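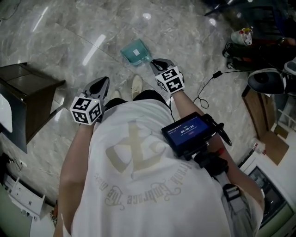

2 min read

Every August my mother would pull everything off the floor of the front room, roll up her sleeves and give the stone a proper going-over, and I have carried on with it ever since we moved to Justcombe (though I do it far more often than she did, because we have dogs!). A few of you wrote in after my grout page asking how to look after marble, so I'm finally sitting down to it.

Please keep vinegar and lemon away from it. I know, I know, I put vinegar on everything else in this house, but acid eats into marble and leaves dull little spots that no amount of rubbing will bring back. My friend Eleri Gronow lost the shine on half her hallway that way, and she's still cross with me for not warning her.

What I use is a bucket of warm water with a small squirt of mild dish soap, and a flat microfiber mop wrung out until it barely drips. Dust first with a dry mop, going right into the corners, or you'll be dragging grit across the polish. Then work backward toward the door in strips, change the water when it turns cloudy, and go over it all again with plain water. Soap left behind makes those smeary streaks that show up when the afternoon sun comes in.

Dry it with an old bath towel. I push mine along with my feet, which my husband finds very funny, but it saves my knees and the gloss comes up beautifully.

For a greasy spot, mix baking soda and water to a thick paste, spread it on, cover it with plastic wrap and leave it overnight. Wipe it up with a damp cloth in the morning, and try it behind a door first if your stone is old.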